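Nornell Teaching Group
Minutes of the August meeting
Meeting opened at 2 p.m., or as soon as the previous occupants could be persuaded to leave.

1. Minutes of the last meeting
Agreed as a true record, apart from the phrase "a lively discussion", which was struck out at the request of both parties to it.

2. Matters arising
The chair with the bad castor is still with us. The label printer has been found and has no labels. The Gurska people have replied to our letter about the spare hand controller and would like to know which letter.

3. Ball and bin task: where we are
The task, for those who missed July, is to pick up a tennis ball and put it in a bin by remote control, often enough that the arm may one day do so without one of us breathing heavily over the handset. The Yule site has asked for 281 good runs. The meeting noted that the word "good" appears in their request four times and is defined in none of them.

It was agreed that a run starts with the lid already up and the ball on the mat to the right of the bin. Opening the lid is a separate task, with its own folder and its own sorrows. Operators are to come in from the right with the fingers open, one above the ball and one below, and to stop there for a breath before closing. Several members said they already did this. The recordings were consulted and the item moved on.

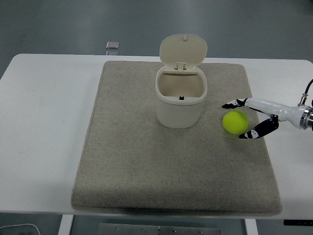

Item 3: gripper open at the ball, lid up.

On the matter of the pause, one view was that it teaches the arm to dither. The other was that going in without one teaches the arm to punt the ball off the table, which we have plenty of recordings of already. The pause stays, kept short. Anyone needing longer than a breath should abandon the run and start again, and write "abandoned" in the log. Last month's entries included "nearly", "unlucky" and a drawing.

4. The lift
Most of the meeting went on this. The written instructions say "raise the ball and move it over the bin". Half of us read that as two movements, straight up and then across. The other half read it as one sweeping diagonal, performed with varying amounts of flair. The runs so far are a mixture, and the first model trained on them does a bit of each, changing its mind halfway.

A show of hands favoured up first, then across. The ball should be clear of the rim before it starts towards the bin. Those who prefer the diagonal asked that their preference be minuted, and it has been.

There was a side discussion on whether to throw out the diagonal runs we already have. Decision put off until somebody has sorted them, a job for which there was no rush of hands. It passes to whoever books the next session.
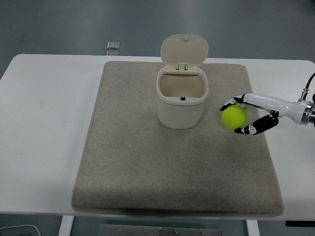
Ginetti asked, by way of the speakerphone, whether we were making life too easy for ourselves by always going up the same side, and said their own arm had learned the lift beautifully and then fell to pieces the first time the bin was moved a hand's width. They suggested shifting the bin a little every 20 runs and writing down where it went. It was admitted that this was sensible. Ginetti also asked whether we could hear them, some time after we had been answering.

Agreed: bin to be shifted every 20 runs, staying on the mat. Position to go in the log in words another person can follow. "Over a bit" will be sent back.

5. Letting go
Carried over from July and now nearly an heirloom. Dropping from a height is quicker; lowering the ball into the mouth of the bin is tidier but brings the fingers close to the rim. Trial both, 50 runs each, and compare. The member who said this could be settled in five minutes was thanked.

6. Storage
The shared drive holds 3774 files, of which roughly half are called "test". New names are to give the task, the operator's initials and the run number. Nothing is to be called "final". The folder called "final final" is to be opened by someone brave before the next meeting.

7. Operator fatigue
Sessions on the handset limited to one hour. The longest to date was well over two, and the later runs from it look like someone stirring soup. Those runs are to be marked in the log and left out of the count.

8. Any other business
A request for a second tennis ball was approved after less debate than expected. A request for a kettle was referred back.

Meeting closed at 3.40 p.m. Next meeting in September, same room, subject to the usual struggle for it.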